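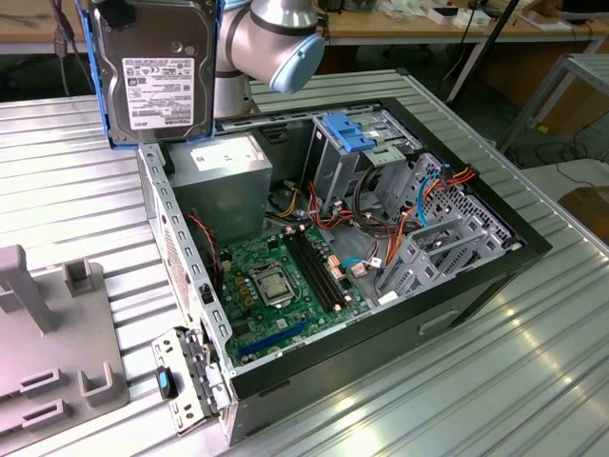

# Teaching an arm to put a hard drive back

Algirdas Raudsepp has spent most of the winter moving hard drives in and out of old desktop computers without touching them. He does it from a chair across the room, with a small hand-held arm that the big arm copies, joint for joint. "My wife asked what I did all day," he tells me. "I said I put a drive in a PC. Then I take it out and put it in again!"

He works at Rekbridge, where old office machines come in to be stripped, checked and rebuilt. The project is called Ivari, and the idea behind it is simple enough to explain over a cup of tea: a person does the job through the arm many times over, the movements are recorded, and the arm is trained to do the job by itself. Making it work is another matter, and I came away after an afternoon wanting to have a go on everything in the building.

I asked why they had started with the hard drive. Raudsepp laughed. "Because it looks easy. The drive is in its blue caddy, it's a good solid thing to hold, and there's a bay waiting for it. But look at what's in the way." He pointed into the tower lying on its side, at the bundle of coloured wires running from the power supply across to the drive cage. "Cables never lie the same way twice. A person brushes them aside and doesn't notice. I have to notice, as I'm the one showing it."

So far the team has kept 1,148 demonstrations. Plenty more were thrown out, and I wanted to know what makes a bad one.

"Hesitation, mostly," said Girish Vashisht, who looks after the training side. "If Algirdas stops over the case to think, the arm learns to stop over the case too. It has no idea he was thinking. We had one early version that would hover for ages, very politely, and then carry on." He was clearly fond of that version. Knocks and bumps are less of a worry than I'd expected. "A small mistake followed by a good recovery is gold. I want more of those — I ask him to come in crooked on purpose."

They also tried guiding the arm by hand, gripping it near the wrist and walking it through the move. Raudsepp liked it at first. "You feel everything. When the caddy meets the rail you feel it in your fingers, and that's lovely." The trouble was that his own hands and sleeves kept turning up in the camera view, so the footage showed something the arm would never see when working alone. Hand guiding is now used for teaching fixed positions, and the remote arm does the rest.

A session lasts 90 minutes at most, with a long break after it. "After that I get sloppy," Raudsepp said, "and I'd be teaching it sloppy." New operators practise for 4 days before anything they do is kept.

And how well does the arm manage alone? Vashisht went to his notes. In the last set of 30 tries it seated the drive in 28. The other two stopped against the edge of the cage, and both were with a case model it had hardly met. More of those cases are coming in January, and Raudsepp has already cleared a shelf for them.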